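Tillora Laundry Room, Junton: where we have got to

When you kindly agreed to help us put a proper laundry room into the Junton house, I promised a letter that would tell you more than the receipts do, so please forgive me if this one wanders a little. The room opened to families in September, and I am so pleased to say it has been busy nearly every day (Mondays especially, when everybody seems to have saved up their sheets!). By the end of the year we had logged 1614 loads for 80 households, well past what we had hoped for. 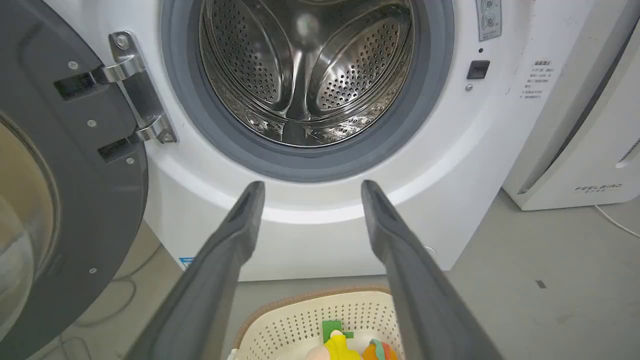

Report by Khrystyna-Mariia Stetsiuk, Tillora house manager
Sun 18 January

The front loaders have been a joy after all those years of carrying bags to Clollthorpe on the bus. Parents like being able to see right into the steel drum, and a small sock left behind is easy to spot. We now ask everyone to wipe the gray rubber gasket when they finish and to leave the door standing open so the inside can air. It took a few weeks of reminding, but the musty smell we wrote to you about in the fall is gone.

Toshio Ishida came over twice to look at the drain hose, which had been fitted a bit too low, and he charged us only for the parts. That came to 363 dollars with the new shelf brackets. Of the money you set aside for running costs, some 3000 dollars is left, and I would like to keep it for water and detergent through the spring, if you are happy with that.

Still to do: a folding table at the right height, a second drying rack, and simpler instruction cards by the machines. Aurelia Wieser is drafting the cards now and will send you a copy once the families have tried them out.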